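### 3.2 Impulse purchases and the position of the snack shelf

The second part of our survey concerns small food purchases which the customer did not plan before entering the shop. Earlier work on this question mostly used large supermarkets, where the route of the customer is long and the shelf near the cash desk is only one of many places to stop. In a small neighborhood shop the situation is different. The customer often stays less than five minutes, and the distance between the door and the counter can be only a few steps.

We collected 1,283 receipts in February from the shops Ganer and Nemirska. Both sell mainly drinks, snacks and household goods. A receipt was included only if it had at least one food item and if the customer agreed to answer two short questions after paying. The first question was which items had been decided before coming in. The second was where in the shop the other items had been noticed. Answers such as "I always buy it" were coded as planned, even when the customer could not say at what moment the decision was made. 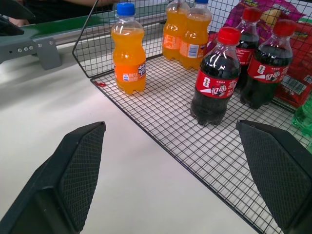
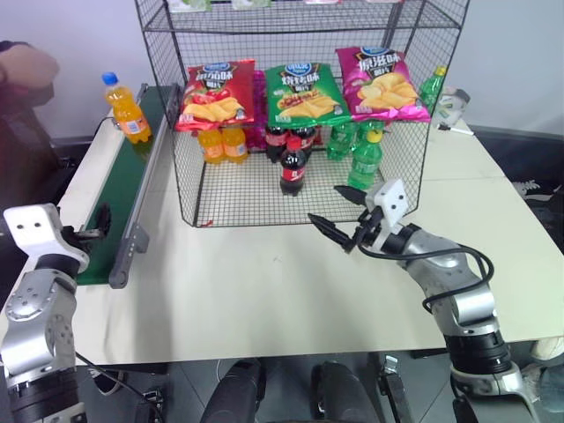
**Figure 4.** Bottled drinks and packaged snacks in black wire mesh.

Iara Henríquez

The coding of the answers was done by me and checked by Elias Salameh, who read every receipt on which a snack and a drink appeared together. We disagreed in 65 cases. Most of them were about drinks bought together with chips, when the customer said that the drink was planned but the brand was not. After discussion we decided to treat such a drink as planned, because our question is about the category of product and not about the brand.

One difficulty should be mentioned. Nemirska changed the place of its chips during the survey, moving them from the side wall to a shelf next to the counter. We had not asked for this change and learned of it eight days later. The receipts from those days are therefore kept in the general table, but they are left out of the comparison of shelf positions in Section 3.3. The owner could give us the date of the move, but not the hour, so the whole day was removed as well.

We also asked customers to estimate the total they would pay before the cashier named it. This was possible only at Ganer, where the line is usually short. Around 50 customers refused this question while accepting the other two, and several of them said they felt it was a test. In the later interviews we changed the wording to "Did you have a sum in mind?", which was accepted more easily. The two wordings are reported separately in Table 5.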